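Solheim Hall Users' Group
Minutes of the meeting held 3/28/22 in the main room

Chair: Britt-Marie Sundqvist
Minutes: Jonatan Dahlgren
Apologies: two received, noted.

1. Minutes of the last meeting

Accepted with one correction. Under Storage, "the gray shelf" should read "the gray shelf and the one next to it."

2. Matters arising

The door to the side room has been rehung and now shuts. The light over the sink is still flickering. Jonatan reported it to Arkovbridge in December and again this month. He will call them a third time and ask for a date.

The lost sweater has been claimed.

3. Tables and chairs

There was a long discussion about how the room is left. Groups coming in during the evening often find the tables pushed together along one wall, and it takes two people to pull them apart. Britt-Marie asked that tables go back to the layout on the sheet by the door. The sheet is out of date and shows a table we no longer have. Jonatan will redraw it.

The hall owns 47 chairs. Three are stacked in the hallway with wobbly legs and should not be used. It was agreed to ask Bresto for a price on new leg caps before deciding whether to replace them. One member thought the caps could be had cheaper elsewhere and will send Jonatan a link.

White tabletops show everything. Wipe them with a damp cloth and a little dish soap. The scouring side of the sponge has left dull patches on two of them, and scouring sponges will no longer be bought.

4. Kitchen

The kettle has been descaled. The left-hand drawer has been sorted and the duplicate can openers taken to the charity shop.

It was proposed that each group label its own food. Agreed. Anything in the refrigerator without a name on it will be thrown out at the end of the month. The mustard was discussed and will be thrown out now.

Dish towels: we have 22, and most of them are thin. Britt-Marie offered to wash the lot and pick out the ones fit only for rags. New ones will be bought out of the kitchen money, up to $40.

5. Booking

Two groups were booked into the same slot earlier this month. Both had written themselves into the paper book, one on the wrong page. Moving to an online calendar was raised again. Views were divided. Some members do not want to look things up on a phone, and others said they never remember to check the book. It was decided to keep the book until summer and to have one person copy it into a shared calendar once a week. Jonatan will do this to start with.

Groups who cancel should cross out the entry themselves and not leave a note on the door.

6. Cups

The paper cup order was the main item of the evening. The last box held 2,000 and is nearly gone. Britt-Marie had asked for this to be looked at, as most of them are used once for water and left standing on the tables.

Several people said they would be happy with the plastic cups, which can be washed and used again. The Flerkex set was bought for the summer party and has mostly sat in a cupboard since.

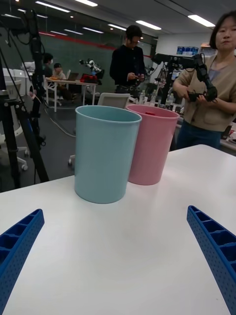 Points made in the discussion:

The plastic cups are light and do not break, which matters with children in the room. They are not for hot drinks. Mugs stay in use for coffee and tea.

Small things get dropped into cups and forgotten. Please look inside before stacking or washing them, and put whatever you find in the tray on the windowsill.

They take up less space if stacked, but they stick together when put away damp. They should be dried on the rack first and stacked the next day by whoever is in.

Colors: a suggestion that each group should have its own color was not taken up. There are not enough of any one color and it would mean more rules.

Decided: no new paper cups will be ordered. What is left in the box is kept for large events. The plastic cups move to the open shelf over the counter. To be looked at again at the next meeting.

7. Floor

The floor is due for a proper wash. Furniture will have to be moved to one end and then the other. Four people are needed and two put their names down at the meeting. A list will go up by the coat hooks.

8. Any other business

The clock is five minutes fast. Left as it is for now.

A question was asked about a second key to the cupboard under the stairs. Britt-Marie has one and will have it copied.

Actions

Jonatan: call Arkovbridge about the light; redraw the table sheet; price for leg caps from Bresto; shared calendar.
Britt-Marie: dish towels; cupboard key; move the cups to the open shelf.
All: names on food in the refrigerator.

The date of the next meeting will be written in the book.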